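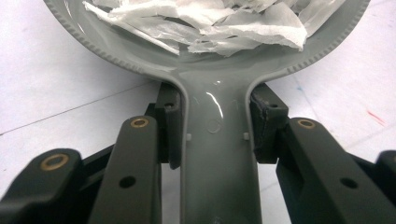 When the lead developer at Nirkgate is asked what her team makes, she says "file handling, mostly". The company, which has its office in Budow, writes the software that sits between a recorded demonstration and a robot that is supposed to repeat it. Its two main packages are Kolev, which lines up and checks recordings from hand-held grippers, and Lamov, a motion planner that takes what Kolev lets through.

She spoke to us on an afternoon in October, a few weeks after the release of Kolev version 4, and asked not to be named. Much of the conversation was about clocks.

"Each gripper has its own stream and the head camera has another," she said. "They all stamp their own time and they all drift a bit. If one hand is late compared with the other, the recording shows somebody letting go of a thing before they have picked it up. The person did it perfectly well. The data says otherwise."

In the older version the streams were lined up once, at the start of a recording, and left alone. Over a long recording the error grew to up to 22 milliseconds. She said this was no great problem for putting a block in a box, but it showed badly in tasks with loose material, where the useful part of the movement is short. The new version checks the alignment all the way through and stretches or squeezes the slower stream to fit. Everything is then resampled to 30 frames a second before it goes any further.

Asked why the team spends so much time on scraps of paper, she said that rigid objects had stopped telling them much.

"A cup has a pose. You can write it down and the planner is happy. A heap hasn't got one. You push it and it becomes a different heap. So the perception side has to give the planner something else to work with, and we argued over what that should be for most of the spring."

What they settled on is a coarse height map, worked out again for every frame, with a confidence value for each cell. Thin white pieces on a pale surface give low confidence, and so does anything shiny. The first version of the map treated glare on a glossy tool as part of the pile. "It would plan to scoop up a reflection. Very smoothly, too. The control was lovely."

The fix was to mask out the tool before the map is made, using the gripper's own position and a rough model of whatever it is holding. The operator has to enter the tool at the start of a session, and she admits this is the part users like least. If the wrong tool is chosen, Kolev carries on without complaint and the mask lands in the wrong place. A warning is planned for the next release.
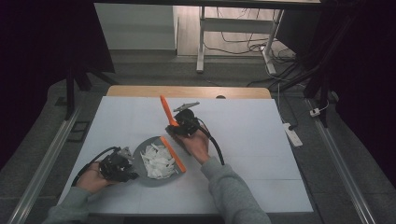 Another developer, listening from the next desk, objected that the mask was the easy half, and that the hard half was deciding which hand was doing the work at any given moment. On this the two of them plainly did not agree. The lead developer would like each frame to carry a label, with one hand leading and the other steadying. Her colleague would drop the labels altogether and let the policy learn the timing from the raw streams.

For now Kolev does both. It writes out the labels in a separate file, and the training script can read them or leave them out. They have compared the two on a set of 594 two-handed recordings, and she would only say that the labels helped with short tasks and made little difference on long ones. She did not want to give success rates before the comparison had been run again on a second robot.

Lamov has changed less. It still takes a path for each hand and looks for joint movements that follow both without the arms meeting. What is new is that it can refuse. Earlier versions always returned a plan, however poor, and the controller then tried to carry it out. A plan that would need a joint to move faster than its limit is now sent back, with the frame number where the trouble starts.

"People hold their elbows in all sorts of places," she said. "The gripper doesn't know about the elbow. So you get a path that was comfortable for a person, and the robot would have to turn its shoulder inside out. I'd sooner have an error at my desk than find out at the robot."

The frame number came from a user request. Before that the message only said that planning had failed, and the usual response was to throw the whole recording away. A good many can now be saved by trimming the end, where the operator is putting the tools down and nothing useful is happening.

We asked what she would change if she could start again. She thought about it for some time and said the file format. Kolev stores poses and pictures together, so that opening a recording to look at one number means loading all of it. Splitting them would break every script their users have written.

"We'll do it at some point," she said. "It'll be a bad month."

She is also looking for someone to take over the viewer, which she wrote herself and describes as slow. It plays the streams side by side with a marker wherever the alignment has been corrected. Most of the faults she has found this year were found by watching it at half speed with a notebook open.

22 shares | 4 comments

Related
Hand-eye calibration after a knock: what to check first
Lamov and joint limits, a short guide
Why our height maps kept finding the table edge
Moving old recordings to Kolev 4

Contact | Copyright Nirkgate | Back to top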